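Cold Butter, Sour Milk, and Why My Scones Kept Spreading

23/09/2021

For most of the summer my cream scones came out flat. The flavor was fine. The crumb was fine too, if a bit tight at the bottom. The problem was shape: a round cut at the height of two stacked fingers would slump in the oven and finish as a thick cookie with a skirt around it. I changed one variable at a time over a number of weekends, and these are my notes.

The base formula is 250 grams of flour, 45 grams of sugar, a tablespoon of baking powder, half a teaspoon of salt, 80 grams of butter, and enough cream to bring it together. It came from Takeshi Hosoda, who taught the evening baking class I took at the Fledovow school. He gave the cream as "until it stops looking like sand." I have since found that I was adding too much, but I did not know that when I started.

Flour first. I had been using Moser all-purpose, which is soft and takes up liquid slowly. I ran the same batch with Comov bread flour. The scones stood up straight and were unpleasant to eat. Half and half gave decent height and a chewy edge. I went back to plain Moser and decided flour was a side issue.

Butter temperature came next. I had assumed that fridge-cold was cold enough. My kitchen is warm in the late afternoon, and by the time the butter was rubbed in, the mix was well on its way to room temperature. Grating frozen butter on the large holes cut the handling time by more than half. The slump was reduced but still there. The layers were better, though, and I have kept this step.

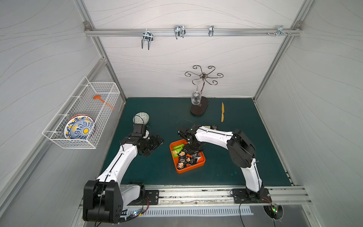
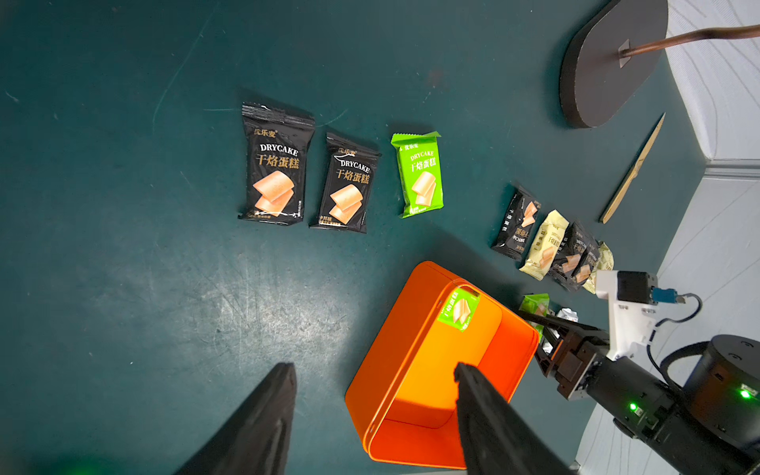 The third variable was the rest. Takeshi's sheet says to bake at once, on the theory that baking powder starts working as soon as it gets wet. That is true of the first action only. A double-acting powder holds most of its lift until the oven, so a short rest costs little. I cut the rounds, put them on the tray, and chilled them uncovered for half an hour. This was the largest single improvement. The sides came up nearly vertical.

The fourth was liquid. I weighed the cream for the first time and found I was varying by as much as two tablespoons between batches. The wetter ones spread, rested or not. I now pour in 150 grams, turn the dough over with a knife, and add more by the spoon only if there is dry flour left at the bottom of the bowl. The dough looks wrong at this stage – ragged, with loose bits – and it comes together under the hand when patted out.

I also tried replacing half the cream with soured milk. It browns faster and tastes better with jam. It also needs a quarter teaspoon of baking soda, and with more than that there is a soapy note that no amount of jam covers. I would call it a separate recipe.

Two things made no difference that I could measure: sifting, and twisting the cutter. I had been told for years that twisting seals the edge. I baked one tray each way and could not tell them apart with a ruler.

Oven position did matter. My oven is a Greltodum with a weak lower element, and scones on the bottom rack set too late to hold their shape. Upper third, fully preheated, 425 degrees, 14 minutes. If your oven heats evenly you can ignore this.

In October I plan to repeat the rest test with cheese in the dough, which adds fat and may bring the slump back. I will post the weights when I have them.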